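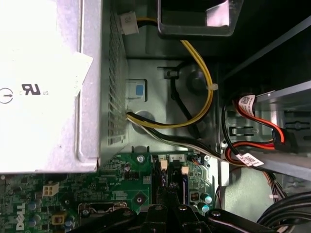
Photo: Flallstead Equipment Reuse Office

The equipment reuse office at Flallstead receives retired desktop computers from schools and public offices and prepares them for a second period of service. Its workshop supervisor, Ravinder Després, has held the post for 11 years and spoke with us at the Plivwood building on 7 December 2023.

The office handled 2446 desktop computers in the last fiscal year. According to Després, most of the labor goes into inspection. "People imagine that we spend the day replacing parts," he said. "Most of our time is spent looking. A cable that is not fully seated can look like a failed drive, and a good drive gets thrown out."

Each computer is opened and checked before any power is applied. Staff follow the cables from the power supply to the drives and read the labels against the intake sheet. Després asks new employees to leave existing ties and straps in place until the inspection is complete. "The manufacturer routed those wires with some care," he said. "I would like them to go back the same way."

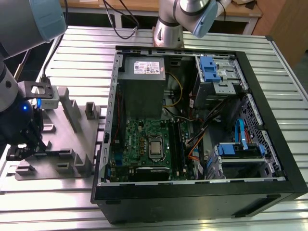 Processors are a particular concern for the office, which lost several to careless handling before the present rules were adopted in August. Work on them is done with the tower on its side and the side panel off, so that the socket, with its retention bracket and lever, can be reached from overhead. "You want to see the lever and your own fingers at the same time," Després said. Two employees must sign the record when a processor is removed.

The next shipment, 300 computers, will go to the district of Arnov. A smaller request from Osman is under review. Després expects to complete the Arnov order first, although he declined to give a delivery date. "We will send them when they have all been tested," he said.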